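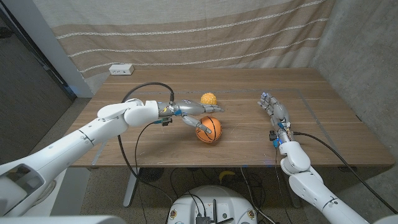

Bench rules for two-armed robots

Mark the working area on the table and keep it marked. A thin line is enough. Anything not being handled stays outside it.

Use soft or light objects for the first 10 runs with a new hand. Save glass and tins for later.

Check the floor before switching on. Pick up dropped items, and keep leads clear of wheels and feet - tape them down if they have to cross a walkway.

Leave slack in the wrist cables. Move each arm slowly through its full reach and watch for pulling at the connector.

Keep people up to 3 metres back while the arms are powered. One person holds the stop button and does nothing else.

Never reach in to straighten an object. Stop the arms first, then move it.

At Dustow we go over the cables every 14 days and write the result in the bench book. Evelien Verbeke keeps the blank sheets.

Last changed 2024-12-20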